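Main page | Contents | Random article | Recent changes | Help

Kinley (software)

Kinley is a planning and control program for two-armed robots that handle clothes and other soft goods. It was started by Monique Bouvier and Wim Wuyts at Wurar, and version 2 came out on Tuesday, September 27, 2022.

Cloth is a wonderful problem for a planner. A shirt has no fixed shape, and every touch changes it! Kinley deals with this by planning only a short way ahead: it picks a grasp point, moves, looks again through the head and wrist cameras, and throws out whatever part of the plan no longer fits.

Design

The perception module outlines each garment and marks its folds and hems, which are good places to grip. Gunther Engelhardt wrote the arm scheduler, a surprisingly small piece of code (1,074 lines) that decides which arm goes first and keeps the two from crossing. It can also park one arm while the other works. A replay tool, Trurex, lets users step through a run and see what the planner believed at each moment, a great help when a grasp misses.

Use in homes

Early versions expected a flat table. Support for sofas and beds was added in June by Gianni Caputo, whose contact model allows for a surface that gives a little when a finger presses on it.
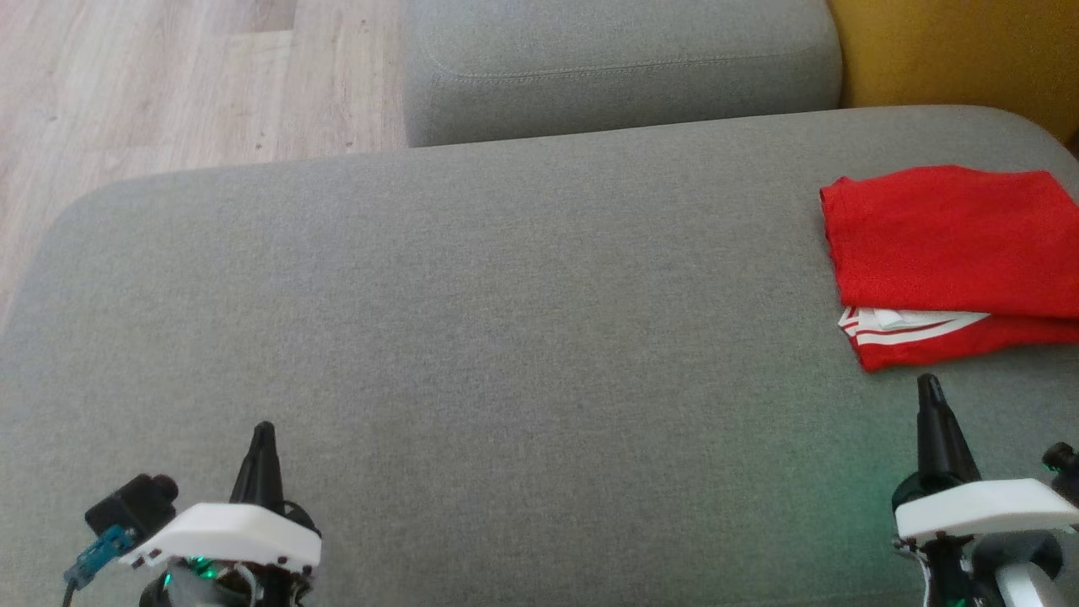 The same model is used for stacking, where the clothes underneath are soft too. Tall stacks remain hard for it, and work on them continues.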